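Wash-down Enclosure for a Push-button Panel
Project report, Firklow stream, second semester
Submitted 30 October 2018

1. What we were asked to do

Design and test a small operator panel (six push buttons, one indicator lamp, one e-stop) that can be hosed down at the end of a shift. Client brief came from Gallavent, who make dips and sauces. Their existing panels fill with water behind the button collars and the contacts corrode. They wanted something their own fitters could open with ordinary tools, and no custom mouldings.

Budget was tight. Two prototypes, one spare set of gaskets.

2. Housing

First idea was a bought polycarbonate box. Dropped it in April after the lid bowed when we tightened the corner screws unevenly. Went to folded stainless, 1.5 mm, seams welded and ground back. The top face slopes at 20 degrees so water runs off instead of pooling round the buttons. Steeper would have been better for drainage but then the lower row is awkward to press with gloves on.

Gasket is a silicone cord in a channel. We tried foam strip first – took a set after a few openings and didn't come back. Cord is dearer but reuseable.

Cable entry is at the bottom only. One gland, plus a vent plug to even out the pressure when a warm box gets hit with cold water.
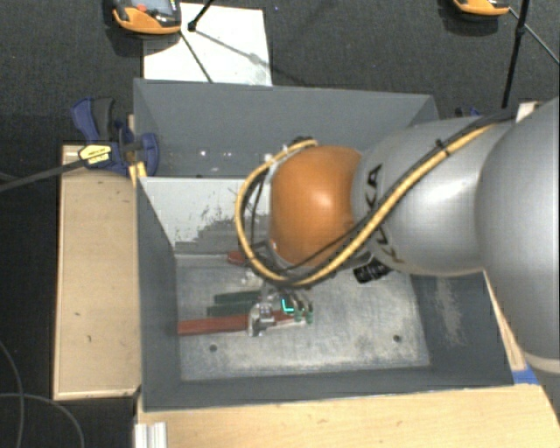 3. Buttons

Compared two types. The Stokum button has a rubber boot over the whole actuator; the Erdős button is flush with a seal behind the bezel. Boot type sealed well from the start but food residue gets into the fold at the base and you need a brush to shift it. Flush type wipes clean in one go. Travel is shorter, which two of our testers disliked, they said they couldn't tell if they'd pressed it.

We went with flush and wired a green lamp to come on with each press. Not ideal. Feedback by feel is better than by light when the operator is looking at something else.

4. Testing

Spray test: hand-held nozzle, all sides, box opened afterwards and checked with dry paper towel. Prototype A let water in at the gland. Our fault, wrong insert size for the cable. Prototype B stayed dry for all 13 runs.

Press test: a solenoid rig pushed one button until it stopped registering or we ran out of lab time. Ran out of lab time at 2,508 presses, no misses logged. That is a very low number for a button and says nothing about service life. The rig kept walking off the bench and we lost most of a week clamping it down.

5. Cost

Parts for prototype B came to $334, labour not counted. The stainless was the biggest item, then the buttons. A batch would bring the folding cost down but we only got one quote so have left it out.

6. Problems and what's left

– Lid screws aren't captive. One went down the floor drain. Needs fixing before it goes near a food line.
– No test with actual cleaning chemical, only tap water. Gallavent use a chlorinated foam and we dont know what it does to the cord over time.
– Label engraving is too shallow, hard to read under the workshop lights. Recut deeper or fill with paint.
– E-stop is a standard sealed unit, we relied on the supplier's data and didn't spray it separately.

Drawings and the wiring diagram are in Appendix A. Spray test log in Appendix B, press counts in Appendix C.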